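Vasiliki Stefanou
@vstefanou_bench

Wednesday, October 18, 2023

1/ Notes on pencil cases, specifically the hard plastic hinged type. I have replaced or repaired enough of them for the after-school room at Clellow to have opinions, and a few people asked for them in one place. Long thread. Mute as needed.

2/ Scope first. I mean a rigid box: a base tray, a lid, a hinge along the long back edge. Fabric pouches with zips are a different subject and I have less to say about them, other than that the zip fails before the cloth does.

3/ A rigid case does one useful thing that a pouch does not. It can be opened flat on a table and everything in it can be seen at once. If the child has to tip the contents out to find a rubber, the case has become a bucket with a lid.

4/ Hinges. There are two common sorts. The living hinge is a thin strip of the same plastic, moulded in one piece with the lid and base. The pin hinge has knuckles and a rod, or two small pips that snap into sockets.

5/ Living hinges go white along the fold, then split from one end. In our room the first split shows after a term or so. Once it has started there is no repair worth the time. Tape holds for a week and collects fluff.

6/ Pip hinges pop out when someone leans on the open lid. They also pop back in. I prefer them for that reason alone, though they rattle and the lid never sits quite square again after the third or fourth time.

7/ Lid angle matters more than people expect. A lid that stops a little past vertical stays up by itself and takes up very little desk. One that falls right back needs twice the depth, which on a shared table means it is lying on somebody else's work.

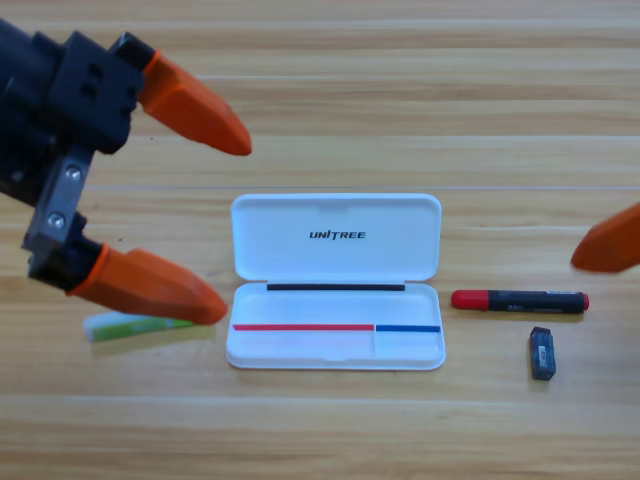 White plastic case, open on the table with the lid standing. Eraser on the left.

8/ On colour. White shows graphite, and I count that in its favour. You can see when it wants cleaning. The dark blue ones we had before looked fine for a year and turned every rubber grey.

9/ Cleaning: warm water, a drop of washing-up liquid, an old toothbrush for the corners. Dry it open. If it goes back into a bag damp, the paper on the coloured pencils starts to lift, and then you are dealing with that as well.

10/ Ink on white plastic is harder. Surgical spirit on a cotton bud shifts most ballpoint. It will also shift any printed pattern, so keep to the inside of the tray. Do not use nail varnish remover. It softens some plastics and leaves a dull patch that holds dirt for ever after.

11/ Erasers. These should not live loose against the case. Many are PVC with a plasticiser in it, and the plasticiser migrates. Leave one pressed against polystyrene over a summer and it will weld itself in and leave a dent in its own shape.

12/ This is what the card sleeve is for. People take it off because it looks untidy when it frays. Leave it on and trim it back with scissors as the rubber wears down. If the sleeve has gone, a strip of ordinary paper and a bit of tape does the same job.

13/ Osaze Igwe (who does the Thursday group and has far more patience than I do) keeps the rubbers out of the cases altogether, in a shallow dish in the middle of the table. Fewer go missing. I was against it and have come round.

14/ Length. A new full-length pencil is longer than the tray in a surprising number of cases sold for schools. Measure the inside, not the outside. The moulded walls and the radius at the corners take off more than you would think.

15/ We bought a batch of 17 from Plustier in June on the strength of the outside dimension. Every new pencil had to be sharpened down before the lid would close. The children thought this was excellent. The sharpener bin did not keep up.

16/ The catch. A simple friction lip is fine until it wears, and then the case opens in the bag. A separate clip lasts longer but snaps clean off if dropped on that edge. Of the Plustier batch, 11 still shut properly. The others have a wide elastic band round them, which works and looks terrible.

17/ Magnetic catches: good action, nice noise, and the noise is the problem. Put a table of children in front of them and you will hear it all afternoon. I sent ours back.

18/ Dividers. Fixed ones are nearly always in the wrong place. Most give you a long channel for pencils and a small square that fits neither a sharpener nor a rubber properly. If there is a choice, get a plain tray.

19/ What we put in ours, for reference - two HB pencils, one ballpoint, a short ruler, a sharpener with its own shavings pot. Glue sticks stay out. A lid that comes off a glue stick inside a closed case is a job for a palette knife.

20/ Table surface. Wood is kinder than laminate for this sort of work because the cases slide less, but the seams between planks catch pencil points and hold crumbs of rubber. Brush along the seam, never across it. A dry pastry brush is ideal. Ours came from the kitchen drawer and is not going back.

21/ Putting away. Open case, check contents, lid down, one hand on the base while you press the catch. Pressing the catch with the case held in the air is how the hinges go. I have said this more times than I would like.

22/ Labelling. Paper labels on the lid peel at the corner within days. Put the label on the underside of the base, where hands do not rub it, and write in pencil under clear tape. Permanent marker on bare plastic is not permanent.

23/ Cost. We pay under 2 pounds each for the plain white ones, bought in a box. The Zaki case is better made, with a proper rod in the hinge, and costs several times as much. For one child at home I would buy the Zaki. For a room where things are dropped daily I would not.

24/ Several people have recommended the Gutlow tin. I have handled one. It is a handsome object, but it dents at the rim and after that the lid scrapes. It also makes a considerable sound on a hard floor.

25/ Replies so far, answered in a lump. Yes, you can glue a split living hinge with fabric tape on the inside, and it lasts longer than clear tape. No, the dishwasher is not a good idea. The top rack took the curve out of one lid and put a different one in.

26/ To the person asking about left-handed children: turn the case round so the lid stands on the far side from the writing arm, or put it at the top of the page with the hinge furthest away. The second is easier to keep consistent across a table.

27/ Someone wanted to know how many pencils we get through. I have ordered 200 for the year and expect to order again. Most of them are not worn out, they are in coat pockets.

28/ Still looking for a source of spare pips for the snap-in hinges. They must be made somewhere. If you know a supplier who sells them loose, please reply to this one so that I can find it again.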